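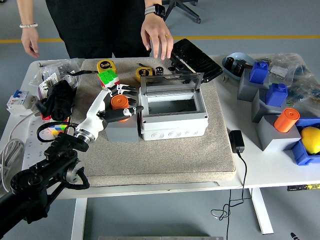 A small workbench becomes full very fast, and most of us lose more time searching for a thing than repairing it. I learned this when I started to do the small electric jobs in our house in Clorkthorpe, and I want to share how I keep my table in order now. First, put a piece of carpet board in the middle and work only on it. Small screws do not roll so far on carpet, and a plastic box does not get scratches when you turn it. I like an enclosure with a clear hinged lid, like the one standing open on my beige board, because later you can look inside without opening anything. Leave the lid up while you plan where the cables will enter, and choose the round knockouts before you break any of them out.

Keep the tape measure at the back of the board, always in the same place. For work inside the house a 5 m tape is enough.

Small parts go in a clear plastic bag, one bag for each job. My neighbor Giuliana Cuadros writes the name of the room on the bag with a marker, and I copied this from her.

Cables should be coiled before you put them away. Make the loops loose, with the width of your hand, and close them with a strip of old cloth. A tight coil can damage the cable after some months.

Put the power strip along the edge of the table, so the plugs do not take your working space. Before you touch any wire, switch off the circuit at the main panel and check it with a tester. If you are not sure, please call an electrician.

On Thursday evening I clear the whole table and wipe it with a damp cloth. It takes me 11 minutes.

Maribel Villanueva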